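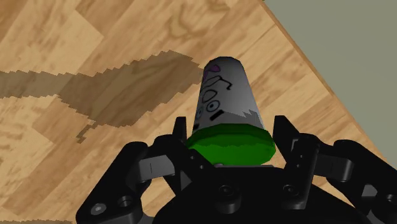
One reader of the previous edition wrote that the section on oiling the table should come before the section on leveling it, as a freshly oiled top cannot be handled for a full day and the levelers are reached from underneath. The order has been changed accordingly. Owners working from the March printing should follow the sequence given in this edition.

Section 4. Care and Set-Up of Solid Wood Dining Tables

4.1 Scope

This section applies to all Manley dining tables supplied with an oiled top. It does not apply to lacquered tops, which are covered in Section 6, or to outdoor furniture. Chairs of the Manley range may be treated in the same manner, except that the levelers described in 4.5 are not fitted to chairs.

4.2 Before You Begin

The following items are required:

Plameck finishing oil, one can
Lint-free cotton cloths
Fine abrasive pad, white grade
Hex key (supplied in the hardware bag)
Spirit level
Metal container with lid, partly filled with water

CAUTION: Cloths soaked in oil can heat up and catch fire without a flame. Place all used cloths in the water-filled metal container at once. Do not fold them, pile them or put them in household trash while they are still oily.

CAUTION: Keep windows open while oiling and until the surface is dry to the touch.

4.3 Cleaning the Top

1. Clear the table and wipe away loose dust with a dry cloth.
2. Add a small amount of mild dish soap to warm water. Dampen a cloth and wring it out well.
3. Wipe along the direction of the grain. On tops where the planks meet at irregular joints, follow each plank in turn.
4. Wipe again with clean water.
5. Dry the surface at once with a fresh cloth.
6. Allow the table to stand for at least 2 hours before oiling.

Note: Do not use products containing ammonia, bleach or silicone. Silicone residue prevents oil from entering the wood, and the affected area will remain patchy after treatment.

Note: Knots and curved grain absorb oil at a different rate from straight grain. Some variation in tone is a natural property of wood and is not covered by the warranty.

4.4 Oiling the Top

1. Rub the surface lightly with the abrasive pad, along the grain only. Remove the dust.
2. Stir the oil. Do not shake the can.
3. Test the oil on the underside of the table and let it dry before going on.
4. Pour a small amount of oil onto a cloth and spread it thinly. Work from one end to the other.
5. Wait 15 minutes.
6. Wipe off all oil that remains on the surface. Oil left standing becomes sticky and must be removed with a solvent.
7. Apply a second coat after the first is dry. A third coat is seldom needed.
8. Treat the edges and the visible parts of the legs with what is left on the cloth.

One can covers roughly 90 square feet in a single coat. The top may be used with care after 24 hours. Do not place rubber mats, plastic covers or hot dishes on it during the first week.

Note: The underside should be oiled once a year. A top that is sealed on one face only may cup as the seasons change.

4.5 Placing and Leveling the Table

1. Choose the final position of the table. Keep it at least 3 feet from radiators, stoves and heating vents.
2. Lift the table with two persons, one at each end, holding it by the frame. Do not drag it. Side loads can loosen the leg joints.
3. Lay the spirit level across the width of the top, then along its length.
4. Turn the leveler under the lowest leg counterclockwise to raise it. Make one half turn at a time and check again.
5. Press down on each corner. If the table rocks, adjust the leveler at the corner that moves.
6. Tighten the leg bolts with the hex key. Stop when the bolt is firm.
7. Set the chairs in place and confirm that each can be pushed in without striking a leg. 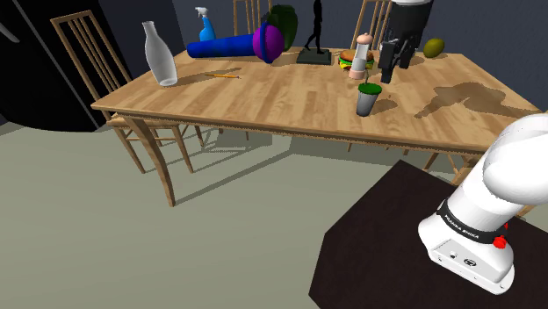

Figure 4-1. Wood dining table with matching slat-back chairs.

CAUTION: Do not stand or sit on the table. Do not lift the table by the edge of the top.

Note: Felt pads may be fitted to chair legs on hard floors. Pads should be checked for grit from time to time, as trapped grit will scratch the floor. Hikex adhesive pads in the small round size fit all current chair models.

4.6 Sunlight and Humidity

Wood darkens or fades with exposure to light. During the first months, move vases, bowls and placemats regularly so that no pale outline forms beneath them. If the table is placed near a window, turn it end for end twice a year.

Indoor humidity should be kept between 40 and 60 percent. Small gaps between planks may open in dry winter air and will normally close again in summer. Do not fill these gaps. Filler will be forced out when the wood expands and may damage the edges of the planks.

4.7 Marks and Minor Damage

White rings: Rub lightly with the abrasive pad and a few drops of oil. Wipe dry.
Dark water stains: Sand the whole plank, not the stain alone, and oil again as described in 4.4.
Shallow dents: Lay a damp cloth over the dent and apply a warm iron for a few seconds. Repeat once if required.
Loose leg: Tighten the bolt as in 4.5, step 6. If the leg is still loose, stop using the table and order hardware kit 106.

Replacement levelers, bolts and hex keys are available from Vashisht Home Supply. Please have the model number ready. It is printed on the label beneath the top, next to the leg bolts.

Revised 19 Apr 2026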